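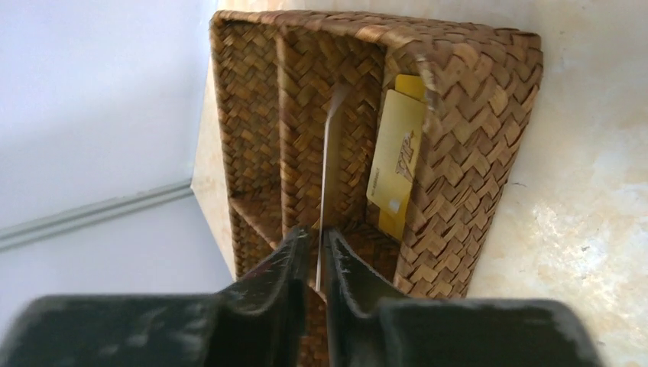
What We Learned From Counting How People Borrow Things
Project report, second year, Everyday Economics
Kolbrún Bisgaard (with Vibeke Juhl)
25 Oct 2021

So, the question we started with was whether people on our street would borrow a thing they only need once or twice a year if it was easy enough, or whether they'd still go and buy it. I got the idea when my mum bought a second carpet cleaner because she'd forgotten about the first one. Vibeke liked it straight away (she'd wanted to do something on parking, but the parking data was hopeless) and we signed up for the topic together.

Our area was Bronden, which is where I live, and we compared it a bit with Coppens on the other side of the railway. Bronden is mostly terraces with tiny sheds. Coppens has newer flats and hardly anyone there has a shed at all, so we guessed Coppens people would be keener on borrowing. Remember that guess, it comes back to haunt us!

We did it with a paper questionnaire through the door and a short chat for anyone who ticked the box saying they didn't mind. We put out 1000 questionnaires in September, split evenly between the two places, and got 107 back. Our tutor had warned us it would be low and I was still a bit crushed. Vibeke said we should have put the return date on the front instead of the back and she's right. If you do this project next year, put it on the front.

The questions were split into tools, kitchen things, camping things and "other", and for each item people said whether they owned it, when they last used it and whether they'd lend it to a neighbour they didn't know well. That last bit, "didn't know well", caused a lot of grief. Some people crossed it out and wrote their own version. One lady in Bronden wrote nearly a full page about a ladder she lent out in the nineties and I'd have happily made the whole report about her.

Tools came out the way you'd expect. Lots of people own a drill and most of them couldn't say when they'd last had it out. They were also pretty relaxed about lending it. Kitchen things were the surprise for me, because people who'd hand over a drill to a stranger got really protective about a cake tin or a big stockpot. In the chats it came up again and again that kitchen things feel private. One man said he'd lend his car before his bread knife, and I don't think he was joking.

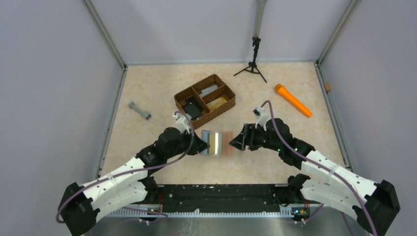 Camping things were different again. People wanted to borrow them but were much less sure about lending, mainly over tents coming back damp or with pegs missing. We hadn't asked about deposits on the form, so we only have what came up in the chats, and there the feeling was that a deposit would help for a tent and be insulting for a screwdriver. I'd add a proper deposit question if we did it again.

Now for Coppens. We thought no sheds would mean more borrowing, and the forms went the other way. Coppens people owned fewer things but they also borrowed less, and when I asked about it they mostly said they didn't know who to ask. In Bronden people chat over the back wall. Vibeke reckons it's about how long people have lived there more than the buildings, and the forms do lean that way a little, but we had so few from Coppens that I wouldn't want to bet on it.

We also looked at two ways of sharing that already exist locally. Prornum is a shop that hires out garden machinery by the day, and the people who'd used it liked it but said you need a car to get anything home. Cloltulau is a lending shelf run by residents, open on Saturday mornings. Hardly anyone on our forms had heard of it, even people living two streets away, and those who had were big fans. We went along ourselves and I came home with a jam thermometer.

Things that went wrong: I typed up the first batch of forms with the "own" and "used" columns swapped and had to do it all over again. We ran out of time for 4 of the chats we'd promised, so sorry to those people. And our "other" group was far too wide, it had everything from a wallpaper table to a fancy dress horse in it, so we've left it out of the charts and put the raw answers in the appendix.

Vibeke did the charts and most of the Coppens doorsteps, I did Bronden and the writing. The blank questionnaire is in the appendix too, with the return date moved to the front.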